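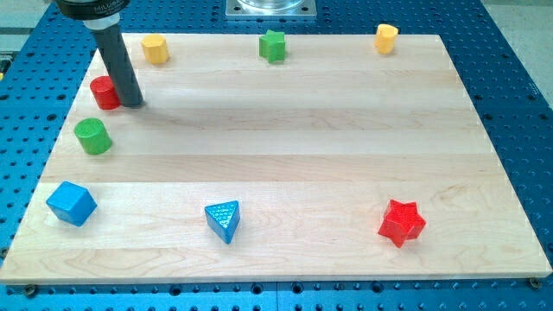 How many demos before you stop collecting? (pushing blocks, language labels)

chinyere_e
Posted 2018-12-08

So I've been teleoperating our arm since November, pushing colored blocks around a wooden board with a stick on the end, and I'm at 508 episodes. Each one gets a typed instruction like "push the red star next to the green cylinder." My advisor wants more. My wrist wants fewer. Where did you all stop?

tamolard_dan
Depends how long they are. Are you resetting the board by hand between episodes?

chinyere_e
Every time, yeah. I pick up all eight blocks and drop them wherever. Episodes run under a minute, the reset is almost as long.

suleiman.a
Stop resetting! Seriously, this is the biggest time saver we found. Just let the end of one episode be the start of the next and write a new instruction. You get messier layouts too, with things jammed up against each other, and that's what your policy will see when it screws up at test time.

esther_mb
Going to disagree with Suleiman a bit. We tried the no-reset thing and after an hour all our blocks had crept out to the edges. The middle of the board was basically missing from the data. Policy did fine near the edges and then dithered like crazy when we put a block dead center.

suleiman.a
Fair, but that's an operator problem. Give people instructions that send stuff back to the middle now and then. We put in a "bring everything to the center" task every 7 episodes and it evened out.

esther_mb
Maybe. Our operators hated that one and rushed it, so the data was junk. I'd still scramble by hand once in a while - every 4 or so, not every one.

chinyere_e
OK so I went and plotted my start positions and, ugh. I drop things around the outside too. I guess I leave room for the stick without thinking about it. Out of 508 only 111 start with any block near the middle.

danjuma_h
There's your answer, more episodes of the same won't fix that. What about the labels? Are you writing the instruction before you drive or after?

chinyere_e
Before. I read it off a list and then do it.

danjuma_h
Try after. Drive however you like for ten minutes, then have somebody else watch the replay and write down what happened in each chunk. We do it in Trista (clunky, but it scrubs video okay). You get way more variety in the wording. One of my labelers writes "nudge" for everything, another one writes whole sentences.

esther_mb
+1 on labeling after. Just have them agree on shape names first. We have a yellow block that got called hexagon, octagon, nut and "the round one" in the same afternoon.

chinyere_e
Haha yes, we have two yellow ones and I mix them up myself. I'll print a little chart. Also going to try the long drives tomorrow, with a hand scramble every 4. Will post the new start position plot when I have it.

suleiman.a
Log your scrambles separately so you can cut them out later. I didn't, and I'm still finding my own hand in the training set.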